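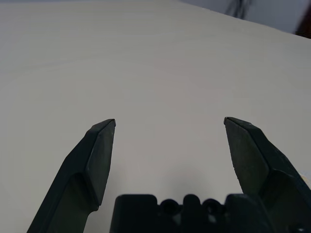
A former fellow wrote to the office in June that the old call never stated how the time of the scientific coordinator was divided between the two lead institutions, and that applicants had to ask. The division is now given under Duties.

Scientific Coordinator, Giremon Research Network (80 to 100 percent)

The Giremon network is a national research program in membrane biochemistry. It is led by the University of Meltberg, with the Pulter Institute as co-leading house. The network office in Meltberg handles reporting, internal funding calls, doctoral training and data policy for all member groups. The position reports to the Director on scientific matters and to the Managing Office on budget and personnel.

Duties

Time is split 60/40 between Meltberg and Pulter over the calendar year. Travel between the two sites is paid.

- Prepare the annual scientific report to the funding body, including the publication list and the use-of-funds statement.
- Run the internal seed grant call: eligibility check, assignment of outside reviewers, minutes of the selection meeting.
- Maintain the network's compound and protein register, which currently holds 1,536 entries, and approve access requests from member groups.
- Organize the yearly retreat and the doctoral course in quantitative microscopy.
- Act as contact for the Murthy screening facility, including booking rules and user billing.

The coordinator does not supervise doctoral students. Taking part in a research project of a member group is possible for up to 10 percent of working time, with written agreement from both leading houses.

Requirements

PhD in biochemistry, chemical biology, cell biology or a related field, awarded by the starting date. At least 2 years of work after the PhD, in research or in research administration. Good written English. Working knowledge of relational databases; the register runs on PostgreSQL. Experience with plate-based screening is useful but not required. Applicants without it will be trained at Murthy during the first three months.

Conditions

The contract is for three years and can be extended once, to the end of the current funding phase. Salary follows the University of Meltberg scale for scientific staff. The main workplace is room 121 in the chemistry building; a shared desk is provided at Pulter. Remote work is possible one day per week after the probation period.

Application

Send one PDF file containing a cover letter (one page), CV, list of publications, copy of the PhD certificate and contact details of two referees. Letters of reference should not be included. Quote reference number 940 in the subject line and address the file to the Giremon Managing Office, University of Meltberg.

Closing date: Saturday, September 13, 2025, 23:59 local time. Incomplete files will not be reviewed. Interviews are held in Meltberg or by video, at the applicant's choice, and include a short exercise on a sample funding report. Questions on the register or on screening access go to the Managing Office, which forwards them to Murthy.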